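Week 3 - Collecting demonstrations by hand

Reading time: 3 min

Last week we talked about what a policy learns from, and I promised we'd get out of the slides and into somebody's kitchen. So this week is all cutlery! The task is called "fill the holder", and it's my favourite one to teach with, since everyone in the room already knows how to do it and hardly anyone can say how they do it.

You hold a gripper in your own hand, you do the job, and the camera on the tool records what the gripper would see. One run through the job is one episode. Our Jomora set for this course has 2720 episodes in it, of which 512 are kitchen ones, and you'll each be adding a few more before the end of April.
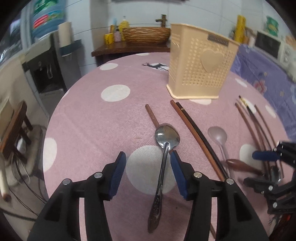 Page last changed: Sunday, after the lab group swap

Start with the approach. Before you close on a spoon, get the jaws either side of the handle and slow down a bit - the moments just before contact are the ones the model struggles with most, and if you rush them there's very little there to learn from. Don't freeze either (I've watched people hover for ages while they think about it, and then we get a policy that hovers too).

Pick a different starting piece from time to time. Left to ourselves we all go for the nearest spoon, every single time, and the model will happily copy that habit. Chopsticks are harder. They're thin, they roll, and if two are lying together you can easily close on both. If that happens, put them back down and try again in the same episode. We want the recovery! Costel Shehu, who ran this lab before me, used to throw those episodes out and he's since come round.

Then there's the pile. Please don't tidy it. Neat rows look lovely and teach next to nothing about overlap, so let things land across each other and mix the materials up: metal, wood, plastic if you've got it. Patterned tablecloths are welcome too, and so is whatever else lives in the kitchen behind you.
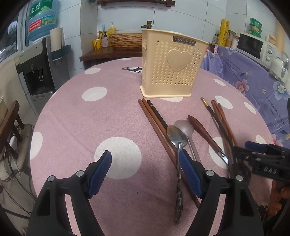 Fig. 2. Cutlery across the cloth, holder behind, two grippers in view.

A word on working with two grippers. Decide beforehand which hand picks and which one steadies or waits, and then swap for the next batch. The waiting hand is still being recorded, so keep it calm and near the table. Waving it about gives the model a lot of pointless motion to explain.

For your notes, write down three things per episode: what you picked first, whether you dropped anything, and whether you'd keep it. One line is plenty. Vidmar group are on cutlery first and Prisley group start with folding cloths, then you change over.

Reading for next time is the Jatau handout, sections one and two. Bring your notes, even the scruffy ones - we'll go through a handful of the dropped-it episodes together at the start.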